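Semear em casa sem encher a bancada de terra

Quem começa a semear em casa costuma pensar primeiro nas sementes e só depois no sítio onde vai trabalhar, e foi assim connosco durante anos. Enchíamos vasinhos no lava-loiça, em cima da máquina de lavar, uma vez até na tábua de passar a ferro (não recomendamos, por muito à mão que esteja!). Hoje temos uma mesa só para isto e os tomateiros agradecem, ou pelo menos gostamos de acreditar que sim.

Comece por forrar a mesa. Papel pardo ou cartão de embalagem serve muito bem, preso com fita para não fugir quando se puxa o saco do substrato. No fim da tarde levanta-se tudo pelas pontas, despeja-se a terra que caiu de volta no balde e o papel ainda dá para mais umas sementeiras. Se ficar ensopado, rasgue-o aos bocados e deite-o no compostor, sem a fita.

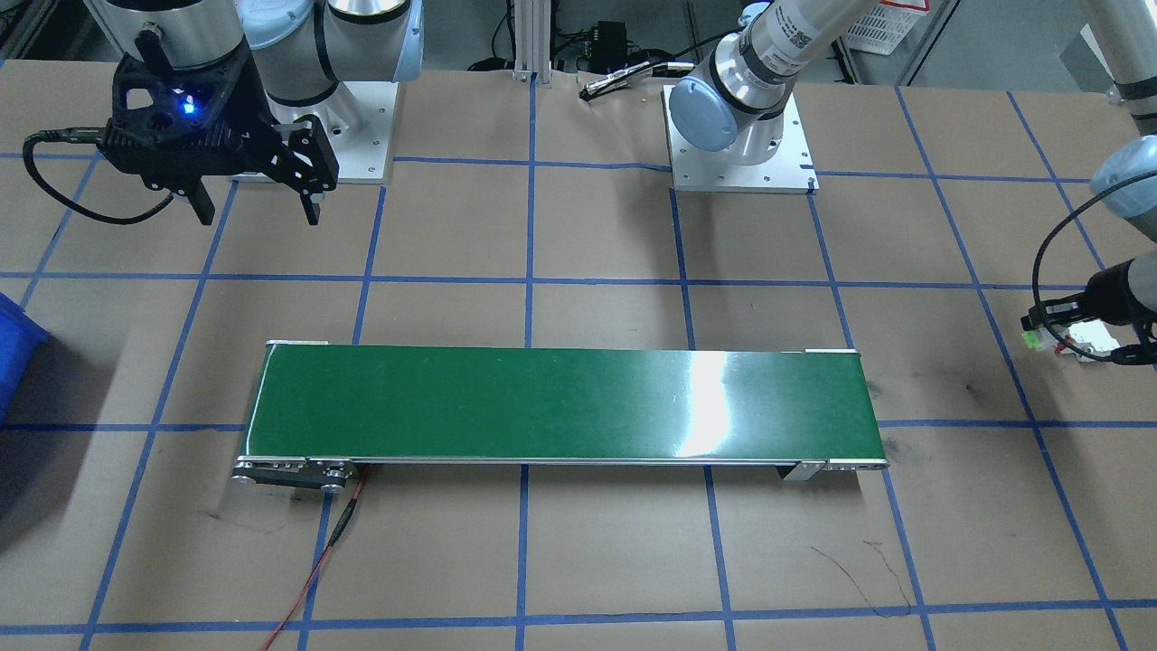 O substrato deve ser humedecido antes de ir para os tabuleiros. Deite-o num alguidar largo, junte água morna aos poucos e vá mexendo com as mãos até que, ao apertar um punhado, ele se segure numa bola e não pingue. Nós usamos o da Arkura, peneirado em casa com um crivo velho de cozinha, e guardamos os pedaços grossos para o fundo dos vasos maiores. Quem semeia alface ou manjericão vai notar a diferença, que são sementes tão miudinhas que qualquer lasca de casca lhes faz sombra.

Encha os alvéolos até cima, bata o tabuleiro duas vezes na mesa e volte a completar. Não calque com o dedo, por mais que apeteça. As sementes grandes, como a abóbora e o feijão, vão enterradas uns dois dedos; as pequenas ficam quase à superfície, com uma pitada de vermiculite por cima.

Etiquetas! Escreva-as antes de semear, a lápis, que a caneta desbota ao sol e depois passamos agosto inteiro a adivinhar se aquilo é pimento doce ou malagueta. Aproveitamos embalagens de iogurte cortadas às tiras, com a variedade de um lado e o mês do outro. Na primavera passada enchemos 319 alvéolos e só um tabuleiro ficou sem nome, precisamente o que deixámos «para já a seguir».

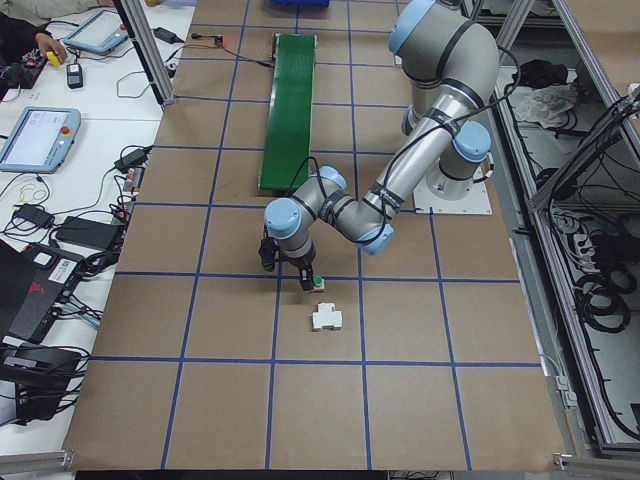 Mesa forrada a cartão, com a quadrícula feita a fita azul-escura.

Para regar, esqueça o regador grande nas primeiras semanas. Um tabuleiro por baixo com um dedo de água, vinte minutos de espera, e deita-se fora o que sobrar. Se preferir regar por cima, use um pulverizador de gota fina; o nosso é um Drostano já com muitas épocas em cima, e quando o bico entope fica de molho em vinagre durante a noite e volta a trabalhar.

O calor conta tanto como a água. Os tomates e os pimentos nascem bem numa divisão que ande pelos 20 graus, mas as alfaces aguentam bem menos e, com calor a mais, até se recusam a germinar. Por volta dos 17 graus estão felicíssimas. Quando as plantinhas espreitarem, tire logo a tampa transparente e ponha-as na janela mais clara que tiver, rodando o tabuleiro de manhã, enquanto o café sobe.

E as sementes que sobram? Bem fechadas nos pacotes, dentro de um frasco de vidro com uma colher de arroz cru, no armário mais fresco da casa. As de cebola e de pastinaca perdem força depressa e convém gastá-las na época seguinte. As de tomate duram até 3 anos sem grandes desgostos, e muitas vezes mais, se o frasco não andar sempre a abrir e a fechar.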